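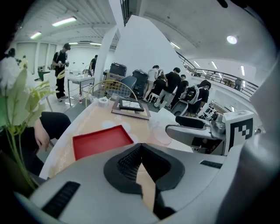
Craft table as of this arvo. Tiled board at the back, red tray up front.

Grout haze on a mosaic board, what are you all using?

grubbyknees
Joined: March
Posted Saturday, May 16, 2020

Hi all, long-time lurker and finally got stuck into mosaics with all this time at home. I've been doing black and white crazy-paving style pieces on timber-framed boards and I love the smashing-up part way too much (the neighbours possibly don't). My trouble is grout. I used the Pustix pre-mixed in mid grey on my last one and it left a haze over the black tiles that I can't shift. Wiped it with a damp sponge, wiped it again, buffed it with an old T-shirt, still cloudy. White ones look fine of course.

Paid 16 bucks for the tub so I'd like to keep using it. Any ideas?

tessera_tragic
Pre-mixed is your problem, sorry! I went through two tubs of Pustix and gave up. Get the powder and mix it yourself to about peanut butter. Leave it 30 minutes before you go near it with a sponge, and wring that sponge out till it's barely damp. Most haze is people washing too early with too much water and spreading the colour everywhere.

For what's there now, try a bit of white vinegar in water. Weak!

oldmatekev
Don't put vinegar on it. It's acid and it eats cement grout, and then you get a rough patchy colour that no sealer will fix. I've seen a whole splashback ruined that way.

tessera_tragic
One capful in a bucket, Kev. I've been doing it for years and my birdbath is still in one piece. And a lot of pre-mixed stuff isn't even cement based, so have a read of the tub first.

oldmatekev
Your birdbath, your business. I'd still go a dry nylon scourer before any acid. Do a corner first, some glazes scratch and black shows everything.

grubbyknees
Just checked and the label says acrylic, so I guess it's not cement? Does that change things?

pialligo_pete
Changes it a fair bit. Acrylic dries to a film so vinegar won't do much either way. Warm water and a drop of dishwashing liquid, lay a wet cloth over the tiles for a bit, then rub with a microfibre. Might take a few goes. Keep it off the timber, it'll lift the finish.

Also mask your frame before grouting next time. I use the Clilar low-tack, it peels off clean. Ordinary sticky tape leaves gunk.

mosaicmum_300
Following because mine's the same. I sealed over the haze thinking it would disappear and now it's in there forever lol. Do NOT do that.

Also does anyone know if Danladi are still doing offcut boxes? I used to get all my black from them and the website only has full sheets now.

tessera_tragic
Danladi stopped posting them out last I heard, it was pick-up only. Pesow do a mixed bag but the black is more of a charcoal.

grubbyknees
Update, tried the wet cloth on one corner and the black's come up much darker! There's still a smear along a couple of the bigger pieces where the glaze is a bit pitted. Might try the scourer on those, very gently. Cheers Pete, and Kev, the vinegar stays in the pantry for now.

oldmatekev
Good. Use a toothpick on the pits, a scourer won't get down in there.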